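Progress report to the Agarwal Fund
Project: Beginner's course in the laws of blessings and hand washing
Reporting period: up to the end of September

Dear members of the board,

We thank you again for your support of the course. In this report I write what was prepared, what was taught, and where we are behind the plan.

The purpose, as you will remember, is a course book in plain English for adults who did not learn these laws in childhood. Each chapter starts from the words of the Gemara in Berachos or Chullin, continues to the Shulchan Aruch, and finishes with the practice. The learning groups meet in Flitport and in Stulliscombe. A third group is planned in Pudard.

Chapters completed

Three chapters are now finished and were given to the groups. The first is on washing the hands before bread. It explains why the Sages made this obligation, how much water is needed (a revi'is), and that the water must come by human force from a vessel. The discussion of what is called a vessel became longer than I planned. A vessel must be able to hold a revi'is, and if it has a hole or a crack there are many details. The learners asked also about a vessel with a spout or with an uneven rim, from which the water does not pour in the usual way. I added two pages on this question, with the opinions of the Magen Avraham and the Mishnah Berurah. 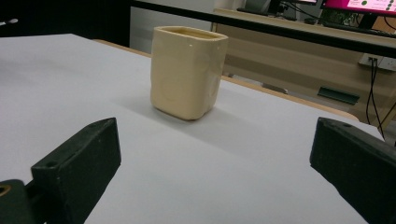
The Stulliscombe group asked that the chapter should say more clearly what a person does when he is on the road and has only a disposable cup, as this is for them the most common case, and the later authorities do not all agree on it. I accept this remark. The present text mentions the matter in one line only. In the new version there will be a separate paragraph, with the lenient and the strict opinions, and with the advice to ask one's own rabbi.

The second chapter is on the blessing over bread and on the salt. The third is on the cup for Kiddush and for the blessing after the meal, including rinsing, filling, and taking the cup in the right hand. The number of source passages translated until now is 1489. Many of them are short, but every one was compared with the printed Hebrew text, and this checking takes more time than the translation itself.

Teaching

In Flitport the group learns in the evening, after Maariv. Attendance was steady, except in the weeks before the holidays. In Stulliscombe the learners prefer to read the sources in pairs first and to hear the explanation later. I was doubtful about this method, but I see that their questions became better, and I would like to try it in Flitport also.

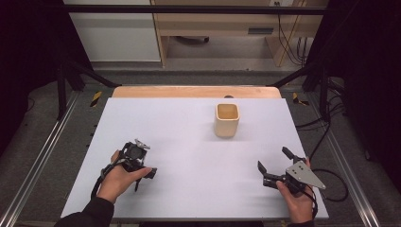
The opening in Pudard is delayed. The room which was promised to us is used in the evenings for another class until the winter. We looked at two other places, and one of them is suitable, but the rent is higher than in our budget. I do not ask for additional money at this stage. I ask only for permission to move the amount for travel, which was not fully used, to the line for rent.

Difficulties

The chapter on the order of blessings over different foods is late. The rules of which food comes first depend on the seven species, on what the person prefers, and on which blessing is said, and my first version was too difficult for beginners. It is being written again with a table at the end.

There is also a question about spelling. Some learners read "Shabbos" and some "Shabbat", and the chapters are not consistent. We decided to use one form in the whole book and to put the other in the word list.

Next period

Until the next report we intend to finish the chapter on the order of blessings, to correct the first chapter as written above, and to begin in Pudard if the change in the budget is approved. The statement of expenses is sent separately.

With respect and thanks,
The course coordinator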